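# Sorting out the drawer of doom

Every house has one. Ours was the third drawer down, left of the cooker, and by the time I got round to it you had to open it with a knee against the cupboard and a hand flat on top of whatever was trying to climb out. I once lost a potato peeler in there for two winters. I bought a replacement, lost that, and eventually found the pair of them lying together like an old married couple.

What follows is how I dealt with it, and with the shed shelf, and with the biscuit tin of screws I inherited along with the house. None of it is clever. Most of it is stuff your gran would have told you if you'd been listening.

## Tip it all out

Do not sort a drawer while the things are still in the drawer. You will move the batteries to the left, then the string to the right, then you'll find a takeaway menu and read it. Tip the lot out onto an old sheet, which you can gather up by the corners if someone comes to the door.

Then wipe the drawer out properly. Warm water, a drop of washing-up liquid, and an old toothbrush for the corners. Leave it to dry before anything goes back, or you'll be sorting rust next year.

## A few piles, and no "miscellaneous"

The rule I've stuck to is that a pile has to have a name you could shout to someone in another room. "It's with the fuses" is fine. "It's with the small beige things" is how we got here. My piles were:

- things that stick (tape, glue, those hooks that promise to hold a coat and are lying)
- things that light up, or did
- things that measure
- things for pictures and walls
- keys, a subject in their own right

Anything left over once the piles are made goes in an envelope with the date on it. If the envelope hasn't been opened in a year, off it goes. I wrote 20 Oct 2018 on my first one and I can report that I never missed a thing in it, apart from the radiator key, which I needed in the first cold snap and fished out in a temper.

## Boxes: shallow, open and dull

Deep boxes are drawers of doom with the sides made higher. You want something you can see the bottom of. Lids are a nuisance as well, because the lid comes off once, gets put down "for a minute" and becomes an item of clutter in its own right.

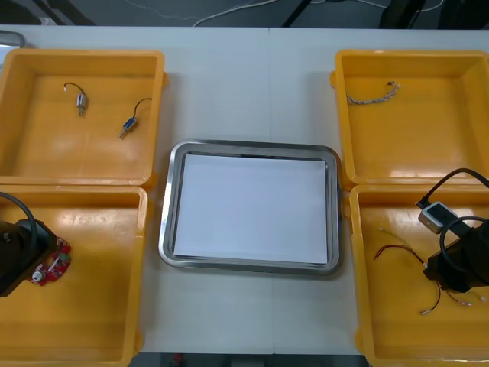

I've tried most of what's on sale. The Gonina stacking set looked lovely in the shop, and slid about in the drawer every time I opened it until I put a square of non-slip matting under each one. The Prurkalby dividers are good if your drawer happens to be the size they've decided a drawer is. Mine was 7 mm too narrow, so I spent an evening with a junior hacksaw and some language. Old margarine tubs do the same job for nothing, if you can bear to look at them.

Measure before you buy. Measure the inside of the drawer, at the front and at the back, and measure the height too, or you'll end up with boxes that fit beautifully until you try to shut it.

## Labels

Masking tape and a felt pen. I did own a label maker for a while, a Flanness, and had a happy weekend labelling everything in sight, including the label maker. The tape cartridges cost more than the contents of the drawer. Masking tape peels off clean if you change it every so often, and you will change it, as no system survives its first Christmas.

Stick the label on the inside back of the box if you don't want your kitchen looking like a post office.

## The screw tin

My neighbour Zyanya Maldonado takes the view that you should throw the whole tin away and buy screws as you need them. She's right, and I haven't done it. If you're the same sort of person, here's the compromise. Pour the screws out a handful at a time, keep anything straight and bright, and bin anything bent, rusted or painted. Painted screws have already told you they don't want to come out again.

Mine took the whole of a wet August Sunday. There were 954 of them, and I know this because it rained all day and I'm not well. I kept 200. The rest went to the metal skip at the tip in a Pálfi coffee tin, and the man there asked if I was sure.

A magnet wrapped in a plastic bag will pick up the ones that get under the fridge. Turn the bag inside out over the magnet afterwards and they drop off into it.

## Keeping it that way

Once a month, while the kettle's on, open the drawer and take out one thing that shouldn't be there. That's the whole routine. It was a single chopstick last time, and a door key before that, which fits none of our doors. I've tried the shed as well.

Dead batteries go in a jar by the front door, with a bit of tape over the ends, and leave with the next person going to the shops.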